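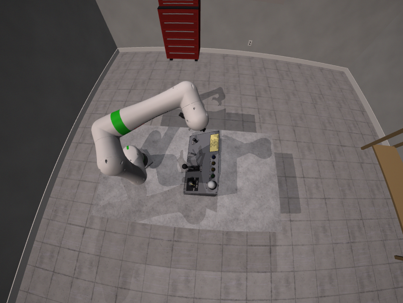

White arm, gray control panel, gray tile. Rendered.

Been reading the Standura brochure so you don't have to. It's the home battery everyone in Besach is suddenly getting flyers for. A few thoughts, mostly grumpy.

Claim one: "cuts your bill by up to 400 dollars a year." Up to. My bill could also go down by up to 400 dollars if I moved into a tent.

I went looking for the footnote. It's on the back page in gray type and says savings are based on a home using 3858 kilowatt-hours a year. We use a lot more than that, and we don't even have a dryer.

Claim two: "installed in a day." Which day? My neighbor signed up in August and still has a bare bracket on the garage wall and a very nice folder.

Claim three is the rebate. 500 dollars off, but only if you also sign the Macaraeg service plan. The price of the plan isn't in the brochure. I called. They wanted my address before they'd tell me, so I hung up.

To be fair, I'm not against batteries. We lost power twice last winter and I threw out a whole freezer of soup. I'd pay decent money to never do that again.

But the word "backup" shows up all over this thing and the only run time I can find is 2 hours, with "essential loads." Is a freezer essential? Is the well pump? The brochure has a picture of a kid reading under a lamp, so I guess lamps are in.

Someone will ask about Henari. Same deal as far as I can tell — bigger font, same footnote. Their warranty does cover labor for longer, I'll give them that.

If you already have one of these and you've been through a real outage with it, please reply with how long it ran and what you had plugged in. I'm not interested in what the sales guy said it would do.

The flyer says the offer ends 10/5/20. The last flyer had an end date too, and then I got this one.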